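Robot Failure Analyst (simulation and safety), full time, two-year contract

Team: Manipulation Safety, Clolteck
Start: September, with some flexibility
Hours: 30 or full time, your choice
Apply by: the last Wednesday of the month, 5 pm

We are looking for someone who likes finding out why things broke.

Clolteck writes control software for robot arms that tidy, fetch and put away in ordinary homes. Most of our days are spent in Flaria, our simulator, where an arm can have a go at a cluttered bedroom or kitchen long before a real one is let anywhere near it. It's a lovely place to work if you enjoy detail, and at the moment we have more detail than people!

The reason for this post is a fault we found in the spring. During a long batch of tidying runs, the arm held on to an item after it had been told to let go. The release command went out, the log said "released", and the planner moved on to its next job with the item still in the gripper. On the next move the arm swung at full travel speed with a strap trailing behind it, and the strap caught on a bedpost. In Flaria that costs you a red line in a log. On a real arm beside a real person it could be a nasty injury, and so we stopped the release that was due to go out and went back through everything.

We have 188 runs in which the log and the gripper disagree. Around half of them involve straps, cords or handles. We have explained some and can reproduce a few on demand, but there is a stubborn group that happens once and then refuses to happen again with the same settings. Those are the ones we'd most like your help with.

A good part of the job is looking closely at stills and replays next to the joint data and the force readings, and writing down what the arm was holding and how. Bedroom tasks come up a lot.

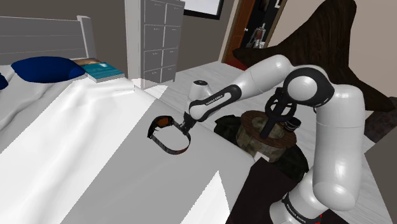
Flaria, bedroom set: goggles held by the strap over the bed.

Soft and floppy things are hard. A strap can sit between the fingers in a dozen ways, and our grip check was written with cups and boxes in mind. It looks at finger width and very little else, and a thin strap reads much the same as nothing at all. We think that explains many of the false releases, though it certainly doesn't explain the ones where the fingers never opened. You may well come in and tell us we've been looking in the wrong place, and we would be delighted.

What you'll be doing

Working through the open runs and sorting them by cause, with notes that another person can follow.
Building small, repeatable test cases in Flaria for each kind of failure.
Helping to rewrite the grip check, and then trying hard to break it.
Running the agreed cases on the two real arms in our Dason workshop, always with a second person at the stop button.
Writing the fault reports that go to our partners at Mladenović, who build the gripper controllers. They are quick, friendly and very thorough, and they expect the same back.
Having a say in whether a release goes out. Anyone on this team can hold one, and you'd have that right from your first day.

What we'd like to see

You can read and write Python comfortably. Some C++ would help, as the lower layers of Flaria are written in it, but you can pick that up here.
You have worked with robots, machine tools, lab equipment, vehicles or anything else that moves and can hurt somebody. Simulation-only experience is fine if you're keen to learn the hardware side.
You write clearly. We read each other's reports all day long - a muddled one can send three people down the wrong path for a week.
You're patient with faults that come and go.

A degree is welcome but we don't ask for one. Two of the team came from repair and maintenance work and their instincts for this are superb.

What the work is like

There are 5 of us at present. We share an open office above the Dason workshop, and most people come in three days a week and work from home for the rest. Hardware days have to be on site. We don't do night shifts; the overnight batches run by themselves and the results can wait until morning. There is a fault review every Wednesday at 10 am, when whoever has the strangest run that week puts it up on the big screen and we all argue about it. Please bring opinions.

Full safety training is given before you work near either arm, and it is repeated each year. The workshop is step-free and the benches can be raised and lowered.

How to apply

Send us a CV and a page or so about a fault you chased down. It can be from any job or from your own shed, and it doesn't need to have a happy ending. Tell us what you saw, what you thought it was at first, and what you tried. Please leave out anything confidential to a past employer.

If we'd like to meet you, there will be one short call and then one half day in Dason, which is paid. On the half day you'll sit with the team, look at a couple of real entries from the open list and talk us through your thinking. There's no coding test against the clock. Travel is refunded, and we'll write to everyone who applies, whatever the outcome.

Questions before applying are very welcome through the contact form on the Clolteck jobs page. Put "failure analyst" in the subject line and it will come straight to the team.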